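**Tranulau open day – simulator demo**

**oprea_fan21** · 25/12/2019
Went to the open day at Flekongate. The arm itself stayed parked, so most of the demo ran in the simulator on a big screen. They started with the gripper view.
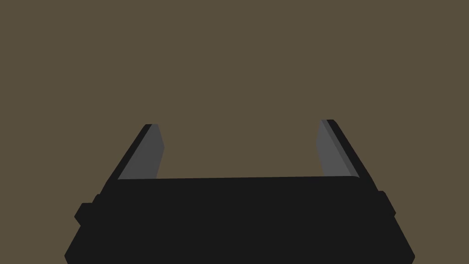
The guy at the desk let us open and close the jaws from a keyboard. I got 8 minutes on it and the line behind me was long.

**millrat**
Did they pick anything up? I drove nearly 21 miles last year and saw slides.

**oprea_fan21**
Not while I was there. It was all jaw control and view settings. 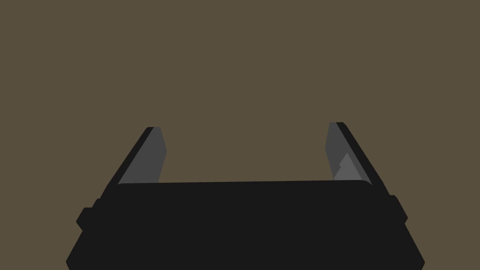 *Jaws open, plain background, gray pads on the inside faces.*

**tin_shed**
So no parts, no table. I don't see how that counts as a demo. Janau had a real cell running at theirs.

**oprea_fan21**
Janau also kept everyone behind a rope. I'd take the keyboard – you get a feel for the jaw travel.

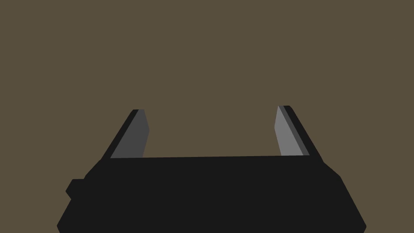
They said the next session is in January and they want to have the arm powered up for it. Sign-up is at the front desk, 6 people per group.

**millrat**
Is the model to scale? The body looks really wide next to the fingers.

**oprea_fan21**
Didn't ask. Here's one more if you want to compare.

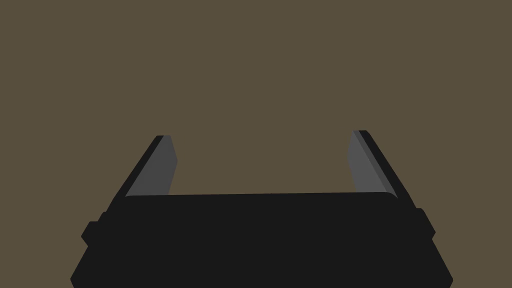
*Gripper from behind, small tab on each side of the housing.*

**tin_shed**
Still looks like a screensaver to me. I'll wait for January.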